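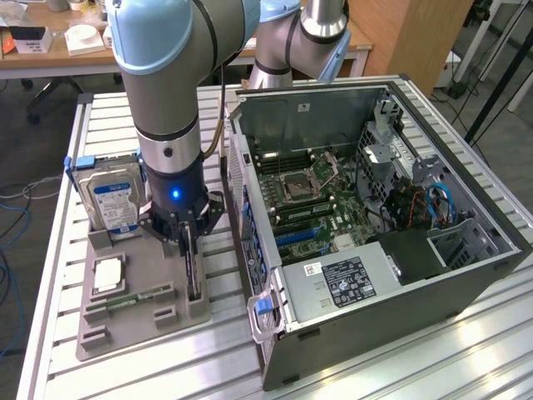 New arm on the rebuild bench at Zomudis

If you've dropped off an old desktop at the Zomudis shop in Clalton since January, there's a fair chance part of it went through the hands of the newest member of the bench crew. Well, hand. Two black fingers and a little blue light, and it's very careful with memory modules.

I work the next bench over, so I get to write this one up for the newsletter. We take in retired office desktops, strip them, test what's inside and send them out again to schools and small businesses. The last big order was 142 machines for the Peltcombe school district, and every one of them had its memory pulled, checked and put back by somebody leaning over a case with a sore thumb. Mine, a lot of the time!

The new setup puts the parts for a machine in a gray tray next to the open case. There's a pocket for the processor, long slots for the memory, and a holder at the back where the hard drive stands up in its blue rails. The arm works between the tray and the case, and the person on the bench does the rest - cables, power supply, anything tucked into an awkward corner. Nobody has asked it to deal with a bundle of SATA cables yet and I don't think anyone plans to.

So what has changed for us? Mostly the order of the day. We used to each take one computer from start to finish, which I liked, because you got to know a machine and all its odd habits. Now one person preps trays first thing, one looks after the arm, and the rest of us do inspection and final testing. We swap at 2 every afternoon so no one gets stuck filling pockets all day. I'll admit I was grumpy about it for the first couple of weeks (ask anyone). I still miss doing a whole build, and a few of us have asked to keep one bench the old way for the odd machines that don't suit a tray. The answer so far is "probably," and I'm holding them to it.

No jobs have gone. That was the first question at the staff meeting and I was glad to hear it answered out loud, with the promise that it would be put in writing too. It was, and it's pinned up by the time clock. Nine of us worked the benches before and nine of us work them now, and two have signed up for the arm training that Halás, the outfit that did the installation, runs at its own place. They come back with a lot of opinions about grip force.

The part I didn't expect to enjoy is teaching it new positions. Every case model is a bit different, so somebody has to show the arm where the slots are, and it helps to be a person who has put in a few thousand sticks of memory by feel. You know the angle. You know when a module is sitting crooked before you can see it. It's nice to have that count for something, and it now comes with a bump in the hourly rate, which we had to push for a little.

The plan is to get through 2000 desktops by the end of the year, laptops not included. Laptops stay with us humans for now - far too many tiny screws.

If you have old desktops to donate, the drop-off door is still around the side, and please take your sticky notes off the monitors first.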